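Keeping a small worktable in good order

In our house the same table is used for mending, for gluing and sometimes for homework, so I had to learn some habits for it. I write them down for anybody who has one table and many jobs.

Wipe the top before you start and also after. I use a soft cloth with warm water and a little dish soap, 3 drops in a bowl is enough. Strong cleaners make the surface dull, and the dull colour does not come back. For dried glue, lay a damp cloth on the spot for the time of one cup of tea, then push gently with an old plastic card.

Small parts should have a low box with a wide opening. In a deep jar the screw you need is always at the bottom, and you pour out everything to find it. I write on the side of the box with pencil - it can be rubbed out when the contents change.

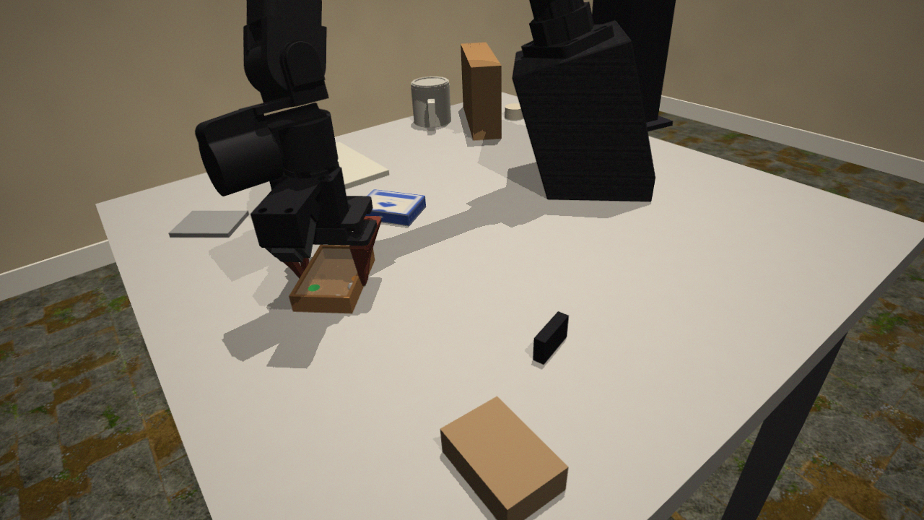 Labels with glue I stopped using in May, after one of them took the varnish off my Divik drawer. If you must use them, warm the label with a hair dryer and peel it slowly from the corner.

Keep oil and paint on a tray, not directly on the table. An old baking tray is good. For sandpaper I have a folder with pockets, marked by grit. The 450 and the 2,000 feel so different that I never mix them, but the middle ones look all the same grey to me.

Felt pads under the legs wear out sooner than you think. Mine are from the hardware store in Cladbridge, and I change them when the table begins to make noise on the floor. Clean the bottom of each leg with rubbing alcohol first and let it dry well, otherwise the new pad will slide off to the side.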